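Open Day Notes – Robotics Unit, handout 4
Tue 2 October, visit to the Pretholm lab

What a morning! We stood close enough to hear the joints click, and I filled eight pages. The station we watched longest was the two-arm tabletop, where the talk was all about grasping – how do you grip a thin packet without crushing it?
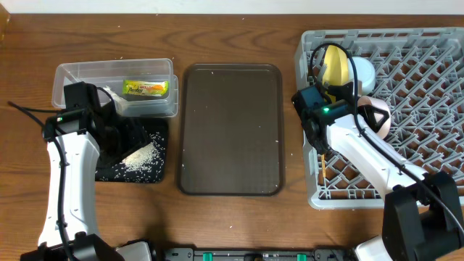 Fig. 1. Left gripper in the clear container, right gripper over the dish rack.

Look at the rice. Small grains are a great test of any cleanup plan, and we'll come back to them in week 8.

Wrist cameras were the second topic. They travel with the hand, so a fast swing blurs everything, lights most of all. Read section 4 on exposure time before lab.
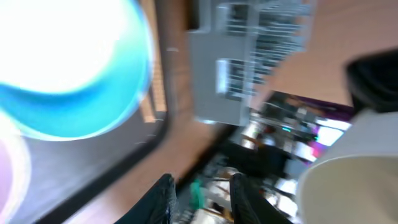 Nandini Krishnan wondered whether a slower arm would really help, or whether a shorter exposure and more light would do the same job. Bring your own answer on one page, with a sketch.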